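Home | About | Projects | Archive | Contact

4 min read

The Great Basket Sort, Part Two

May 2023

So the kitchen boxes have finally made it out of the hall closet! If you read my post back in September you'll remember that we moved in with 104 boxes (yes, I numbered every single one, and yes, Vilgot still brings it up), and that the ones marked "glass, misc." went straight behind the coats and stayed there all winter. I kept walking past them and thinking, next weekend. Well, it's done, or it's started, and I am having such a good time with it that I had to write something down before I lose the thread.

My whole method is baskets. I love a basket. I love the cheap plastic kind with slots in the sides, because you can see a bit of what's in there without digging, and because you can carry the whole lot to the sink, rinse everything, and let it drip. Hjørdis Moen, who I used to share a studio with, sorted her entire pantry this way and I copied her shamelessly. She has one rule: a color gets one job and keeps it. Green is for glass in my house now. Black is for whatever I haven't made up my mind about, so it fills up fast.

The first thing I do is get it all up on a table, at a height where I can see it. I've tried sorting on the floor and my knees have opinions about that. Then the baskets go along the back so the front of the table stays clear for whatever I'm looking at next. It's such a small thing, but having that open stretch of tabletop in front of you makes the job feel possible!
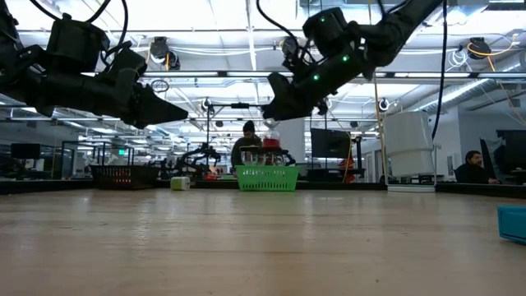 Green basket for the clear stuff, black basket to the left, and the little pale green and white box in between.

I'm very fond of that green. It's loud, it doesn't go with anything else we own, and I can find it from across the room. The clear things look great in it too, and the container with the red contents perched on top makes me want to put everything I own in see-through jars. I've promised Vilgot I won't. (I have a list of which jars, though.)

The tall white stacked piece on the right is still waiting for a permanent spot. I tried it on the shelf by the window and it took up all the room I'd saved for the cookbooks – so back to the table it went. My next idea is the corner beside the fridge. I've measured twice and it should fit, if I move the broom.

A few notes for anyone doing the same:

Heavy glass goes in first, light things on top. I learned this with a set of tumblers from Eide and I don't want to talk about it.

Don't fill a basket past what you can lift with one hand on each side. Mine get heavy faster than I expect.

Leave one basket undecided. Having a place to put the "hmm" items keeps me moving, and I go through it at the very end with a cup of coffee.

Next up is the linen, and after that the dreaded drawer of lids. Vilgot has bet me a dinner that fewer than half of them match anything. I think he's wrong! If you've got a good way of storing lids, leave me a comment, I read them all and I'm open to anything short of hanging them from the ceiling.

Related posts
Moving With 104 Boxes: What I'd Label Differently
My Trolley Finally Has Wheels That Turn
A Shelf for 400 Postcards
The Window Corner, Before the Cookbooks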